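From: Luminița Munteanu
To: kitchen-swap list
Date: 21 Feb 2025
Subject: Re: Which props stay for the corn table?

Torquil Urquhart wrote:

> Dear all, before I start packing up, could somebody tell me which of the kitchen pieces we want to keep? I'd gladly let the mug tree go, as it takes up room and we own only two mugs worth hanging on it. The Wonberg shelf is full, too.
> Torquil

Dear Torquil, and hello everyone,

Oh, please don't let the mug tree go! I have a real soft spot for it, and I think it looks lovely beside the corn (Paraschiva told me the same thing on the phone, at some length, so that makes two of us). 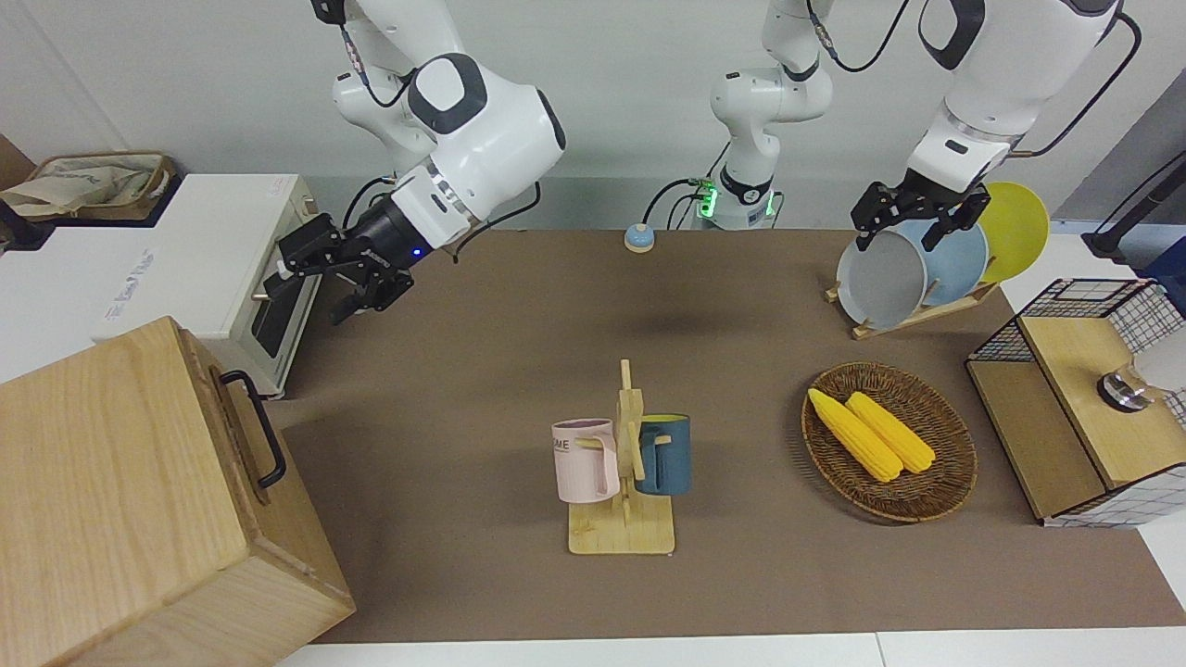
*Pink mug, teal mug, and the corn in its basket*

The little call bell can stay as well, if you ask me. It's a cheerful thing, and the light blue top goes nicely with the teal mug. The toaster oven is another matter, heavy as it is, and I'd be happy to let Joon-young decide on that one.

Now, the dish rack. I know Horațiu wanted to swap it for a metal one, but I like the pale wood so much with those soft-colored plates, and I'd keep the checkered wire basket with the board on top, too.
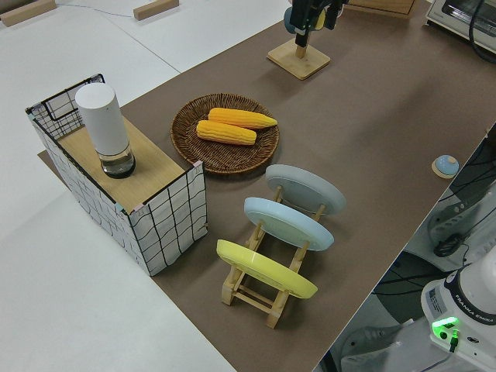 *Wire basket, corn, and the plates in their rack*

If shelf space is the trouble, I can clear 2 boxes' worth at my place until August. Just wrap the plates well, and put the corn somewhere it won't get squashed!

Warmly,
Luminița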